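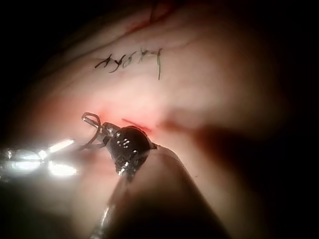
Retro & Platformers

Thread: Is Plirkamer 2 really the weak one?

mothballed_pad
Finished Plirkamer 2 again last night, all 60 lanterns, and I'm ready to be shouted at. I think it's better than the first. The first has the nostalgia and the music. The second has a jump that goes where you point it.

Quillon
Consider yourself shouted at. The second has the canal level.

mothballed_pad
One level!

Quillon
It's one level the way a toothache is one tooth. I was 14 when I got stuck on it and I believe my save is still there, treading water.

brasstap
The canal is fine if you skip the Raleck boots. They make you heavier, which the manual mentions on page 7 in a sentence about something else. Cheers, Stulison.

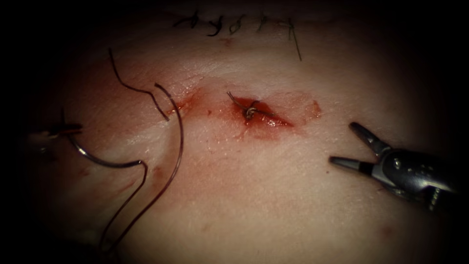 Re: Is Plirkamer 2 really the weak one?

Radomir Dimitriou
Can we separate two things here? The levels in 2 are worse. The controls are better. People play the first one today, fall off the same bridge nine times and call it charm.

Quillon
It is charm. I have fallen off that bridge with great affection.

Radomir Dimitriou
You have fallen off it because the camera swings round to look at a tree.

tansy_lw
Coming in on the side of 1, though I'll give you the camera. What 2 lost was the hub. In the first you could wander round Nechyporuk's castle for an hour opening doors and feel you were getting somewhere. In 2 you get a map screen and a bird who tells you things you already know.

brasstap
I like the bird.

tansy_lw
Of course you do, you read the manual.

mothballed_pad
Fair point on the hub. I'd forgotten how much of the first is just pottering about. My counter says 311 deaths in 2, by the way, and I'd put most of those down to me and a few to the bees.

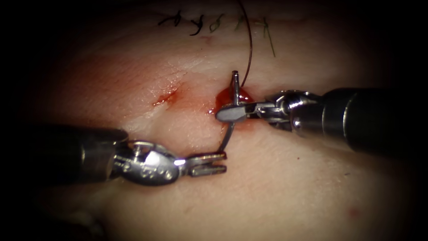
The bees are the one thing I won't defend. They follow you through loading doors, they ignore the shield, and the last lantern in the orchard can't be reached without upsetting them. I still had a better time than I did with the first.

Quillon
So your case for the sequel is the jump, minus the canal, minus the bees, minus the hub.

mothballed_pad
It's a very good jump.

Radomir Dimitriou
Has anyone tried the handheld version of 2? I heard they cut the canal down.

brasstap
They cut the bird.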